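5. Teaching an approach move in Prakska

Now the fun part! By this point you have the arm connected, the planner running and a workpiece in the fixture, so you can teach Prakska its first approach. An approach is the short straight move that takes the gripper from open space to just above the thing you care about. Get this one right and nearly everything in section 6 becomes easy.

Before you start

Check that the status line reads READY and that the speed slider is at its lowest setting. Keep the stop button within reach of your free hand.

CAUTION: The planner only avoids what is in its model. Loose cables are not in its model. Tuck them away or draw a keep-out box over them (see 4.3).

Steps

1. Open the Moves panel and choose New > Approach. Give it a name you will still understand in November. "mem_above" is good, "test2" is not.

2. Press Hand Guide and bring the gripper over the target. Stop while there is still a clear gap underneath.

3. Press Capture. Prakska stores the joint angles and the tool position together, so you can switch between them later without teaching the point again.

4. Set Clearance. This is how far above the target the straight part of the move begins. For work inside a computer case, start it higher than the rim, so the arm comes in from the top and never sideways.

5. Set Timeout to 2000 ms. If no path is found in that time, the planner gives up and tells you which joint or which surface was in the way. I love this feature; it has saved me whole afternoons.

6. Press Preview. The ghost arm runs the move on screen. Turn the view and watch the elbow and the wrist as well as the fingertips (everyone watches the fingertips!).

7. Press Run Once. If the arm stops short with code 3, the Clearance point is out of reach. Lower it a little and preview again.

Note: Kam-wah Lo's depth filter is switched on by default from release 2 onwards. It smooths over the gaps that shiny metal leaves in the point cloud, and it is wonderful on open cases. Leave it on unless your parts are very thin.

5.1 Checking the end point

With the arm holding at the end of the move, look at the gripper from the side and compare it with the ghost arm. You want the gripper just above the part, with nothing touching.
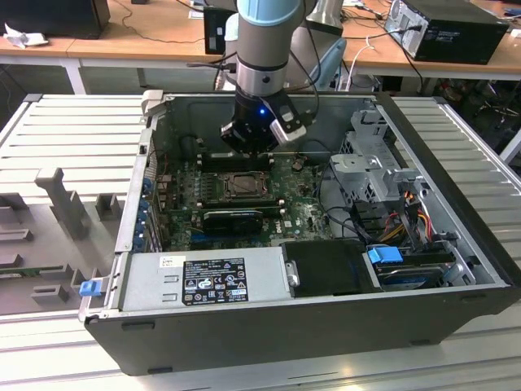 Can I use the same approach after moving the fixture?

Only if you saved it relative to the fixture. Open the move, set Reference to Fixture, then run Find Fixture again and Prakska will shift the point to match. Moves saved with Reference set to Base stay where they were taught, so capture those afresh.

5.2 Saving and sharing

Press Save to write the move to your project folder. It is a plain text file, so you can compare two versions side by side or send one to a colleague. Raymonde Cloutier's template pack is in the same format and well worth a browse before you write your own.

CAUTION: Always preview a move you have received from someone else. Their tool length may differ from yours.

Next: 6. Joining moves into a task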